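Tririer sorting tray, reviewed by a school robotics club
19/04/2018

We bought ours in March, right after our club signed up for the Brostholm student challenge, and I've been meaning to write it up ever since!
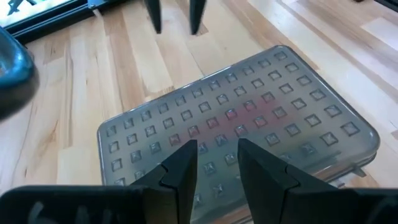 Our kids spend most meetings on pick-and-place practice, and they'd been using old egg cartons, which slid all over and fell apart (bless them). The Tririer is a see-through gray plastic tray with rows of little square pockets and a good thick rim. We've done some 300 practice runs with it and I can't find a crack, though it does scratch if you drag it.

My one real gripe is glare. The plastic is shiny, and on a sunny afternoon our camera program gets terribly confused, so we pull the blinds. The Pundier tray we borrowed was easier on the camera but flimsier. I'd happily buy the Tririer again, and we'll probably order a second one before the next round.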